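Call for participants: help us teach table setting at Jarkelero

Are you the one in your family who always gets handed the cutlery? Then we would love to hear from you. Jarkelero is looking for people to join our demonstration sessions in Guthrie, where we collect examples of ordinary household jobs done by hand — or, more precisely, by two robot arms that you guide yourself.

The project is called Stekatau, and this round is all about laying a place for a meal. You'll steer the arms through the task from start to finish, put everything back, and then do it again with the napkin folded differently or the plate shifted a little. Every run is recorded, and the whole collection becomes the practice material for our learning system. We are hoping to gather 2,000 runs by the time we wrap up, so there is plenty to go around!

You don't need any background in computers or engineering. Some of our best demonstrators in the spring round had never touched a robot before, and they were the ones who took their time and didn't mind dropping a fork. We do ask that you be 18 or older, comfortable sitting for a while, and able to use both hands at once. Left-handed people are especially welcome, as we have far too few of them in the collection so far.

We have room for 33 participants. Each person comes in for five sessions of two hours, with a proper break in the middle and tea, coffee and something baked in the kitchen down the hall. The first session is paid training, and the hourly rate is the same throughout, whether your runs go smoothly or not. We'll also cover your bus fare or parking.

To apply, send a short note to Sarita Rana, care of the Jarkelero front desk, telling us a bit about yourself and which mornings or afternoons suit you. A few friendly lines will do — no résumé needed. Applications close 2023-06-11. If you took part in our Drerkia cupboard sessions in May, you're very welcome to apply again, and please mention it in your note.
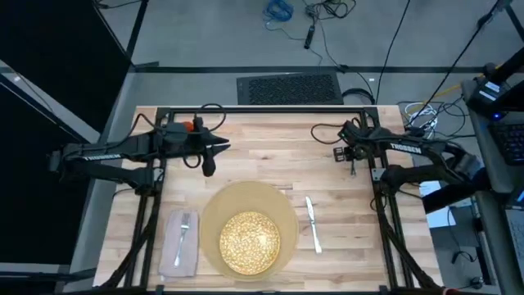
Do failed attempts count toward my sessions?

They do, and you're paid for them just the same. We label each run afterward and keep the clumsy ones as well.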